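Home Syllabus Notes Readings Contact

Food, Family and Community – Handout 3
Instructor: Xuelian Qin
July 2018

Shared meals, why people study them

Start from last time: eating is biological, a MEAL is social. Who sits, who serves, who gets the first piece. You can learn a lot about a household from one dinner if you pay attention.

Terms to know
Commensality – eating at the same table, or from the same dish. Literally "sharing a table."
Foodways – everything around the food: getting it, cooking it, storing it, talking about it, throwing it out.
Gatekeeper – the person who decides what comes into the house. Often the shopper, not always. Kids have more say than older textbooks admit.

Individual plates vs. common dish
Common dish: everyone sees what everyone takes. Manners do the work of portioning. You eat from your side, leave the good bits for a guest or a grandparent.
Individual plates: portioning happens in the kitchen, before anyone sits down. Cook has more control. Seconds become a request, and a request can be turned down.
Buffet and potluck are somewhere between. Come back to potluck in handout 4.

The Solbridge supper diaries
Small class project from May. 17 households kept a diary of evening meals, 239 meals written up in total. Asked for: who was there, who cooked, where people sat, how long, what was talked about. We did NOT ask for calories or recipes, a few people gave us recipes anyway (the Guo family's ginger soup is on the readings page).

Things that came up
- Fixed seats in most homes. People got annoyed when a visitor took "their" chair, even people who said they had no fixed seat.
- Phones. Rules exist, parents break them first.
- Leftover nights were written up in one line, if that. Are they still meals? Good question for your response paper.
- The person who cooked sat down last. Nearly every diary.

Careful with diaries. People tidy up. A dinner eaten standing at the counter turns into "light supper at home." Compare what they wrote with the interview before you quote it.
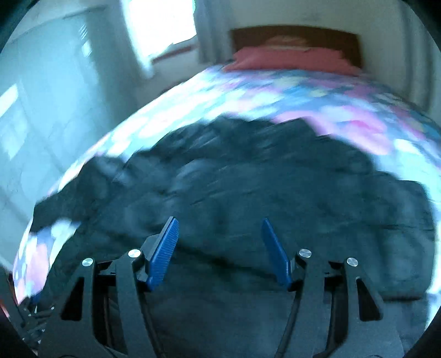 Interview tips for the assignment. Ask about one meal, a real one, the most recent. "What do you usually eat" gets you the ideal version. Then ask who was missing. Let them wander off topic, the holiday stories are usually where the rules come out. Write down exact words for dishes, dont translate them into your own.

Due next session
Interview 3 people, diffrent ages if you can. Notes from each, plus a response of 100 words on one rule you heard that no one had ever written down. Distine chapter on table manners, read the first half. The Skukevus article is optional but short.

Bring a dish name you can't explain in English. No need to bring the dish.

Posted in: Course Handouts, Food & Culture

Contact the instructor | Back to top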